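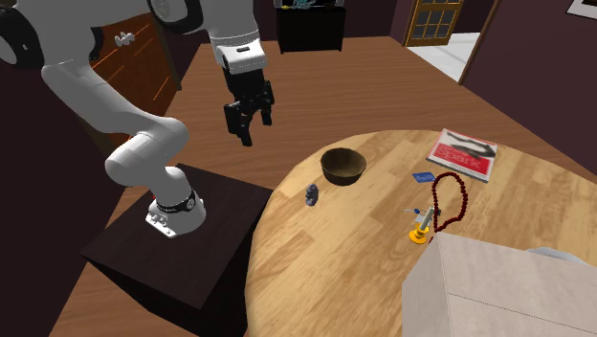

Our group chose the Virnov open day for the site visit part of this project, as it was the only one on the course list where we could watch a robot arm being programmed and then ask questions afterwards. Virnov rents the ground floor of the Abou Zeid Building, a short bus ride from campus, and the open day is held every April. Most of what we saw there was done in simulation. The arm in the model stands on a dark wooden pedestal next to a round table, in a room with plum-coloured walls and a plank floor, and the table has ordinary household things on it such as a wooden bowl, a beaded necklace and a magazine. The staff call this room Navell. It is the one they use for training new employees, and it was used for the whole of the afternoon demonstration.

Purpose of the visit

The assignment asked us to find out how a small company tests robot motions before they are run on real equipment. We had three questions ready:

What does a test in simulation look like from start to finish?
Who decides that a motion is good enough?
What kinds of problems does the simulation miss?

We got a full answer to the first, a fairly good answer to the second and a partial answer to the third.

How the afternoon was organized

There were 46 visitors, split into smaller groups. Our group had 7 people in it, including two from another college. The demonstration started at 2 and was run from a desk with a large screen on the wall behind it. One staff member worked the software and another did the talking.

The first part was a short talk about the company. Virnov writes motion software for customers who already own an arm and want it to do some new job. Prostis is the name of their planning program. A person tells Prostis which object to reach for and where the object should end up, and the program works out a path for the arm. The path is then played in the Navell room, where the operator can stop it at any point and look at it from another angle.

The second part was the demonstration itself, and it took up most of the time. The task was to bring the gripper in over the table, pick up one of the smaller objects and put it down in a clear spot. It sounds simple and we expected it to be over in a minute. It took much longer than that, mainly because the operator kept stopping to show us what the planner was checking.

What we observed

The first thing checked is whether the arm can reach. The pedestal is close to the table, so the near side is easy, but the far side is a stretch and some of the paths Prostis suggested had the arm almost straight. The operator rejected those. She said a nearly straight arm has poor control at the tip and she would sooner move the pedestal in the model than accept a path like that.

The second check is for collisions. This covers the fingers and also the rest of the arm, which we had not thought about before the visit. When the gripper is low over the table, the upper link has to pass over whatever is standing at the back. The planner tests every part of the arm against every object in the room, at small steps along the path. If any two overlap, the path is thrown out and another is tried. For the demonstration the limit was set to 900 attempts, after which the program gives up and reports that it found nothing.

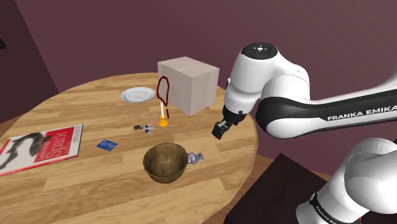
Image: Navell training room, simulator view. Courtesy of Virnov.

The arm used in the model carries the FRANKA EMIKA name on its black bands, and it has a plain gripper with two fingers. At the stage shown, the fingers are open over a bare part of the tabletop, and the white upper link comes across in front of the big pale cube. We spent a while on this view. A tall object like the cube matters a lot to the planner, even if the arm is never going to pick it up, while the blue pushpins hardly matter at all until the fingers are very low.

We asked why the table had such a mixture of things on it. The answer was that each is hard in a different way. A bowl is hollow, so the gripper can take it by the rim, but only if one finger goes inside. A thin candle standing up in its holder is easy to knock. The necklace was described as the worst object in the room — it bends, and the model has to treat it as a chain of beads. The staff do not use it in tests for customers, only in training.

Who decides

Prostis scores each path on length and clearance. The score does not settle the matter, though. An operator has to watch the path from at least two views and sign it off, and a second person repeats this before anything goes to a customer. We were shown a blank sign-off sheet, a copy of which is in Appendix B.

What the simulation misses

The main things mentioned were friction and soft materials. An object that stays put between the fingers in the model can slip in real life. Lighting came up as well, but only for customers who use cameras, and there was no time to go into it. We sent a follow-up question by email and had not received a reply when this report was handed in.

Problems with our method

We did not see a real arm moving during the visit, so we cannot compare the two. We also did not ask how long a normal job takes from first test to sign-off, and we should have. Our notes on the scoring are thin because two of us were writing down the same thing — next time we would divide the topics before we arrive.

The interview questions are in Appendix A.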